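Gokow moves Stollora series to a finer wind grid

The Stollora virtual offshore series will run on a revised wind model when its next season opens in March, platform operator Gokow has confirmed. The model, named Vetar, replaces the one used since the series began and changes how boat speed is calculated close to land.

The season consists of nine legs over a combined course of 1,062 nautical miles, starting and finishing off Brandão. Entries stand at 446, and Gokow has set a cap of 2,000 boats for the series. Registration stays open until the first start gun.
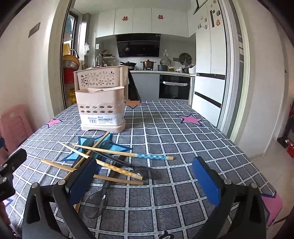
Cutlery on a star-patterned tablecloth.

Under the old model, wind strength and direction were held constant across each cell until the next forecast update. Boats crossing from one cell to the next could gain or lose several knots in a single step, and skippers learned to steer along cell borders to hold the better figure. Vetar blends values between neighboring cells and recalculates them every few minutes, so the change in boat speed is gradual.
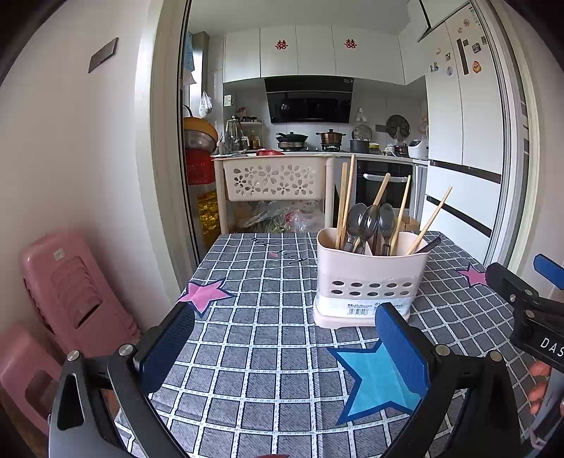
Cell size has also been reduced on the inshore legs, where most of the complaints were made last season. The course is still divided into squares. A checked cloth with a big blue star printed on it, like the one on this table, gives a fair idea of the chart view: the white lines are the cell borders and the star is a mark to be rounded. Offshore, the cells keep their present size — Gokow says the forecast data does not support anything smaller.

Boat performance tables are unchanged. Sail change penalties remain in force, but the time lost will now scale with wind strength. Skippers using pre-programmed waypoints will need to enter them again, as routes saved under the old model will not load.

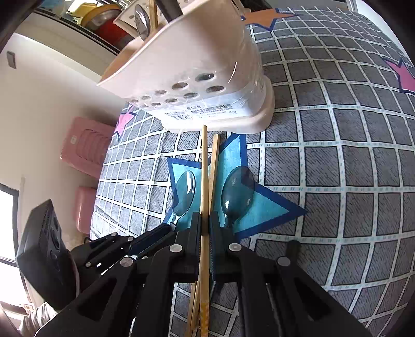
One skipper replied to the notice that the smaller cells were welcome but that the loss of saved routes was not, and asked for a conversion tool before the first leg. The same reply pointed out that overnight legs are hard to sail without waypoints, and that entering them by hand on a phone is slow. Gokow answered that a file import is being tested on the desktop version and that no date has been set for mobile.

A practice leg out of Brandão will open to all registered boats two weeks before the season. Results from it will not count toward the standings, and boats will be returned to the dock at the end.
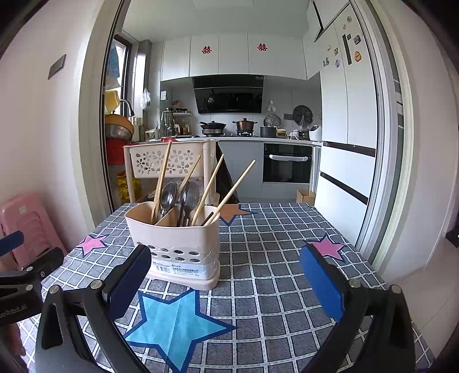 Scoring and protests

Low-point scoring stays in place, with one discard allowed after the fifth leg. Protests must be lodged through the race page within 24 hours of a boat finishing. Position logs will be kept at one-minute intervals and can be downloaded by any skipper in the same leg.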